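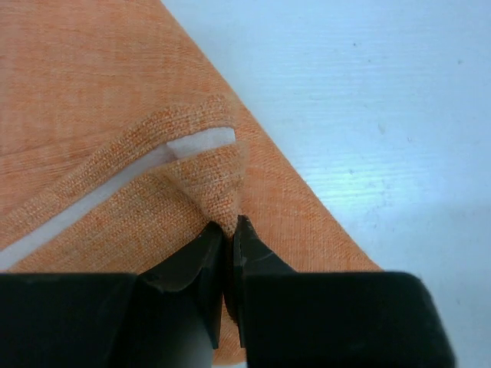 Birthe Gunnlaugsson has written to ask whether rulebooks bought second-hand can be stored upright on the same shelf as boxed games, as two of her hardbacks have begun to sag away from their spines.

They may be stored upright, provided that they are supported on both sides and are no taller than the shelf allows. A heavy hardback that leans will pull on its binding. Books of more than 20 centimetres in height should stand square against a neighbour of similar size, or be laid flat in piles of no more than 6.

Boxed games

Boxes with loose lids should be stored flat, with the heaviest at the bottom. Where upright storage cannot be avoided, a wide elastic band may be placed across each box, but it should not be tight enough to bow the lid. Split corners can be repaired from the inside with paper tape and a thin line of PVA glue. Clear sticky tape should not be used. It yellows, and it lifts the printed surface when removed.

Cards and dice

Sort cards by deck before putting them away and keep each deck in its own bag or small box. Cards marked by fingers can be wiped with a barely damp cloth and dried at once. Uncoated cards should be wiped with a dry cloth only. Plastic dice may be washed in lukewarm water with a drop of washing-up liquid, then dried on a towel. Metal dice should be kept apart from the rest, as they chip softer sets.

Maps and play sheets

Folded maps last longer if they are refolded along the original creases. To flatten a rolled map, lay it face down under clean paper and weight the corners overnight. An iron should not be used on laminated sheets.

The table

A cloth laid beneath the game protects the table and quietens the dice. It should be shaken outdoors after use and washed separately the first time - strong colours may run. Cloths should be fully dry before they are folded and stored with paper items.

Keeping a list

Members with larger collections are advised to keep a written list of titles and missing parts. One household sent us a list of 1,755 separate pieces, arranged by box, and reports that setting up is now a good deal quicker.

Shares: 34

Comments (3)

Ristura
Would the paper tape hold on a box that is opened every week? Mine has split twice at the same corner.

Medeiros
It has held on ours since May. Let the glue dry overnight before putting the lid back on.

Ceson
I keep cards in old soap tins. Wash them well first or everything smells of lavender.

Related items
Removing wax from a wooden table
Shelf brackets for heavy books
Drying damp paperbacks
Labelling small storage boxes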